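Zutby 양팔 정리 작업 데이터셋: 그리퍼 정지 결함 관련 데이터 카드

최종 수정: 2024년 7월 28일
관리: Rukhsana Usmani, Unathi Pillay
문의: 저장소 이슈에 "Zutby" 라벨을 붙여 등록

개요

Zutby는 로봇 팔 두 대로 탁상 위의 물건을 집어 옮기는 원격 조작 기록을 모은 데이터셋이다. 전체 에피소드는 688개이고, 이 가운데 378개가 식기 건조대와 테이프 롤을 쓰는 작업이다. 이 카드는 해당 작업군에서 확인된 오른팔 그리퍼 결함과 그에 따른 데이터 처리 방법을 다룬다. 결함을 모르고 학습에 사용하면 오른팔이 물체 위에서 이유 없이 멈추는 동작까지 정책이 배우게 된다.

작업 환경

검은 천을 덮은 테이블 양쪽에 팔을 한 대씩 두고 그 사이에 건조대를 놓는다. 영상은 헤드 카메라로 기록했고 관절 각도, 그리퍼 개도, 명령값을 같은 시계에 맞춰 저장했다. 조작은 Fulgencio Palacios와 Zanele Magagula가 맡았다.
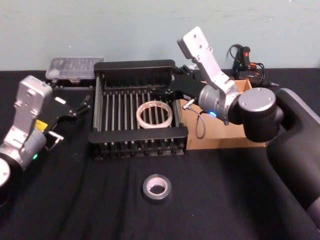 그림 1. 건조대 작업 구성. 흰 마스킹 테이프는 건조대의 봉 위에, 회색 덕트 테이프는 앞쪽 천 위에 있다.

결함 내용

오른쪽 그리퍼가 닫힘 명령을 받고도 움직이지 않는 구간이 있다. 명령값은 정상으로 기록되지만 측정된 개도는 변하지 않는다. 짧으면 한두 프레임에서 풀리고, 길면 에피소드가 끝날 때까지 계속된다. 팔의 나머지 관절은 그동안에도 명령을 따라가므로, 그리퍼가 열린 채로 팔만 들어 올려지는 기록이 남는다. 왼팔에서는 같은 증상이 나오지 않았다.

Kirsten Snorradóttir가 로그를 대조한 결과 정지 구간은 통신 지연 경고와 겹쳤다. 손목을 크게 돌린 자세에서 그리퍼 케이블의 커넥터가 순간적으로 떨어지는 것이 원인이었다. 제어 프로그램 Hostberg는 응답이 끊겨도 마지막 측정값을 그대로 반환했고, 이 때문에 조작 화면에는 오류가 뜨지 않았다.

안전 관련 사항

정지 상태에서 커넥터가 다시 붙으면 밀려 있던 닫힘 명령이 한꺼번에 실행된다. 수집 중 이런 급닫힘이 4회 있었다. 다친 사람은 없었으나, 마지막 경우에는 조작자가 물체를 바로 놓으려고 손을 뻗던 중이었다. 그 뒤로 테이블에 손을 넣기 전에는 반드시 비상정지를 누르고 두 팔의 구동 전원을 끊는다. 화면의 정지 표시만 보고 접근해서는 안 된다.

조치

케이블을 여유 길이가 긴 것으로 바꾸고 커넥터에 고정 클립을 달았다. Hostberg에는 응답이 끊기면 오류를 내고 대기 명령을 버리는 처리를 추가했다. 수정 후 그리퍼 개폐를 3000회 반복한 시험에서는 증상이 재현되지 않았다. 다만 시험은 손목 자세를 몇 가지로 한정해 진행했다.

데이터 필드

gripper_cmd: 그리퍼 명령값
gripper_pos: 측정 개도. 통신이 끊긴 구간에서는 직전 값이 반복됨
stall_flag: 정지 구간이면 1, 아니면 0
stall_source: auto 또는 manual

사용 시 주의

stall_flag가 1인 프레임은 기본 로더에서 제외된다. 고장 감지 연구에 쓰려면 include_stall 옵션을 켠다. 한두 프레임짜리 정지는 자동 판정에서 빠졌을 수 있다. 수동 검토는 Unathi Pillay가 진행하고 있으며, 결과는 9월 배포판에 반영한다. 이전 배포판에는 stall_flag 필드가 없으므로 두 판을 섞어 쓰지 않는다.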